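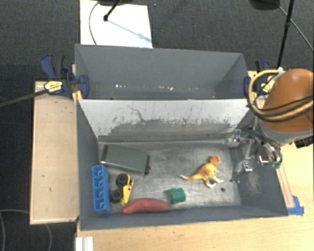

图4-1 料箱就位,夹爪停在恐龙上方

第四章 料箱上岗:从固定到第一次抓取

前三章都是装机的事,如果你是被临时叫来接班的,那几章可以先不看,从这一章开始就行。我是 Roy Lightfoot,Bramero 分拣间的班长,这份手册是我一边干活一边写的,所以口气随便了点,大家将就着看。厂家 Kollon 的原版说明书在柜子第一层,讲电气和急停讲得比我清楚,碰到两边说法不一样的地方,以原版为准,然后麻烦跟我说一声,我来改!

先讲讲我们这个工位。以前混装件全靠手捡,一个班下来 3,360 件,手套磨破是家常便饭,腰也受罪。现在单件抓取交给机械臂,人转到备料、看守和处理异常上。说实话刚换的时候我心里也打鼓,怕活儿没了。后来发现活儿还在,只是变了样:弯腰少了,盯屏幕多了,动脑子的时候也多了。所以这一章有一半篇幅写机器,另一半写人该站哪儿、该干嘛。

4.1 固定料箱

1. 确认机械臂处于暂停状态,控制箱上的 Gido 面板显示"待机"。
2. 把料箱放到木台面上,斜面那一侧朝里。
3. 用蓝色夹具把料箱夹紧。每只夹具拧到手推料箱推不动为止,别拿扳手加力,箱壁会变形。
4. 检查蓝色胶带有没有翘边,翘了就撕掉重贴。
5. 双手扶住箱口,左右各晃一下。有响动就回到第 3 步。

注意:左上角夹具旁边有一根斜出来的长杆,从左侧靠近台子时很容易刮到袖子。我自己刮过两回。走右边也不行,右边是机械臂的活动范围。请从正面操作。

注意:地毯上有细线,走路抬脚,推椅子之前先看一眼。

4.2 放料

1. 每次投放不超过当班作业单上的数量,种类要混着来。
2. 轻放,不要倒。倒进去的东西爱往一个角落挤,后面抓起来费劲。
3. 物件之间能留缝就留缝。靠着箱壁的那几件最难夹,积木这种方方正正的尤其如此。
4. 手完全离开料箱以后,再去碰面板。

小贴士:我们练手用的东西五花八门,玩具车、蓝色大积木、恐龙、像红薯一样的长条件都有。有新同事问我是不是幼儿园搬来的,哈哈。练习料的好处是形状差别大,有轮子的、带尾巴的、圆滚滚的各来一件,比拿一箱一模一样的纸盒练有用得多。圆柱形的记得横着放一次、竖着放一次,两种姿势都练到。

4.3 第一次抓取

1. 在 Gido 面板上选"单次",不要选"连续"。第一次上机的人一律从单次开始,老员工换岗回来也一样。
2. 速度设为 30。面板允许调得更高,请先别动。
3. 看一眼夹爪下方的影子,影子落在目标件附近再按"确认"。这是土办法,不过我觉得挺好使。
4. 夹爪下探期间,手放在急停按钮旁边,身体不要探过箱沿。
5. 夹住以后,程序会在低位停一下。利用这个空当看看物件夹得正不正,线缆有没有缠到腕部。
6. 一切正常,按"继续";有疑问,按"暂停",不丢人。
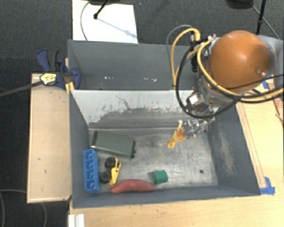
图4-2 低位停顿:物件已离开箱底,其余几件留在左下一带

图4-2就是第 5 步该看的时机。物件刚离底,夹爪还在箱子里面,这时候发现夹歪了,松开也就是掉回箱底,损失很小。等抬出箱口再掉,那可就满地找了。顺便看看黑色和黄色的线缆:绕着橙色外壳走是正常的,要是绷直了或者卡进夹爪,立刻暂停。

另外留意剩下的物件。像图里这样聚在一侧的情况很常见,连抓几次失败多半就出在这儿。处理办法如下:

1. 按"暂停",等面板回到"待机"。
2. 用长柄拨杆把物件拨开,不要直接伸手。
3. 收回拨杆,重新识别,再按"确认"。

警告:夹爪在料箱上方或箱内时,任何人不得把手伸进料箱,哪怕面板显示"暂停"。必须等到"待机"。这一条没有商量余地,班长本人也照样要遵守。

4.4 常见报警

代码 105:目标丢失。多半是物件滚动了,重新识别一次。连续报两次,就按上一节的办法拨料。
代码 2:夹爪未闭合。看看指间有没有夹着碎屑,清理前先切到"待机"。
面板没反应:不要连着狂点!等一等,还不行就按急停,叫当班的维护。

箱底和斜壁上的划痕、灰印子属于正常使用痕迹,不用报修。浮灰每班交接前擦一遍,用干布。清洁剂会留反光,识别那边会闹脾气。

4.5 人怎么排班

自动化上来以后,我们把原来的"捡货员"改成了三个轮换岗位:备料、看守、异常处理。轮换的规矩是我跟大家一块儿商量出来的,试了一阵子又改过,现在是这样:

1. 看守岗每 30 分钟换一次人。盯着机器看其实比手捡还容易走神,别逞强。
2. 换岗时当面交接,把刚才报过什么代码、哪件料老是夹不住说清楚,再写进 Seol 交接本。
3. 异常处理岗优先给手捡经验多的同事。他们看一眼就知道东西该怎么摆,这个本事机器暂时学不来,工资表上也该体现出来(我已经提了,十月有答复)。
4. 新人先跟备料,再上看守。想快点上手的来找我,午饭后我一般都在。

还有一句私心话:觉得节拍太快、跟不上,请直接讲。速度是人设的,可以往下调。以前谁手慢了不好意思开口,现在面板上改个数就行,没必要憋着。

下一章讲更换夹爪指尖和线缆绑扎,动手之前请先断电。

本章更新:2021年4月12日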